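Stirring with a robot arm at home – stick keeps twisting in the gripper

Posted in Home Builds by Wyn Parry

Hi all, long-time reader and finally posting! I've been working on a drinks-stirring routine for the arm in our shared workshop in Cesusdale, and I'm having a ball with it. Picking up the stir stick is going well, and so is getting it over the cup. The trouble starts once the tip touches the side – the stick pivots between the fingers and after a couple of circles it's leaning on the rim.

I'm running it at 43 per cent grip force. At 80 the thin sticks bow. The path is a plain circle at constant height, taught by hand, with the centre set from the first cup and offset for the others. I'd love to keep ordinary paper cups and stir sticks because that's what everybody has in the cupboard. 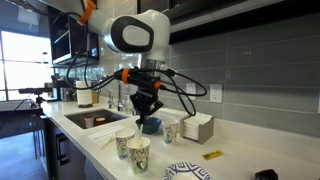
Elis James reckons the grip force is a red herring and the circle is simply too big for the cup. Paper cups taper, so a path that clears the rim can still scrape the wall lower down. Measure the inside at the depth your tip reaches, then take 5 mm off the radius. I had the same grief with my Luvach build and went from a circle to a short back-and-forth stroke, which mixes just as well and is far kinder to the stick. Also check your centre offsets. If you're nudging cups by hand between runs, your second and third positions will drift. A bit of masking tape on the bench fixed mine.

Wyn Parry
Ooh, the taper! I measured at the rim like a goose. Will try the smaller radius tonight and then the back-and-forth.

Iltov
get rubber pads for the fingers. cheap and they grip anything

Ellis
Pads help, but cut a shallow V groove in them lengthwise so the stick has somewhere to sit. Mine are printed in flexible filament and they've done 2,000 cycles without a change of colour, let alone a tear. Grab the stick lower down too if you've got the clearance – less leverage on the grip. Love this project, please post the path file when it's going!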